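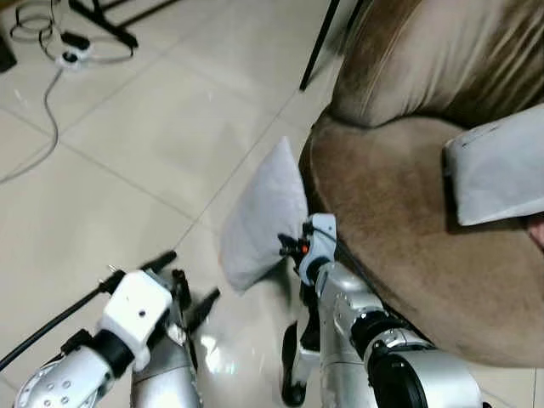
Yanti Nugroho
June

Drummer wanted, Flikville. Our last one moved away and we have a record half done. Five songs tracked, two need drums, rest still being written. Loud guitars, slow tempos, some harmony stuff. Think rainy 90s rock, not metal.

We're called Fuvemow. 3 of us right now: me on bass, Jerome Quiambao guitar and vocals, Azlan Raju guitar. Self releasing the album on CD and tape, 239 copies first run, then a handful of shows out toward Jiltov.

You: own kit, can play to a click, can make practice twice a week at 7 pm. Any age. Backing vocals a big plus. No need to read music. Please be ok with carrying amps up stairs, theres a lot of stairs.

Money: door money split evenly, gas covered. Studio time is paid for already. No wage, sorry.

To try out send a couple of recordings, phone quality is fine, plus a line on what your listening to lately. We'll send back two rough mixes to learn and set up a time to play. Bassists who also drum, fine too. Would like this sorted before the end of the month.

Contact: Yanti, through the message form | © Fuvemow | Back to top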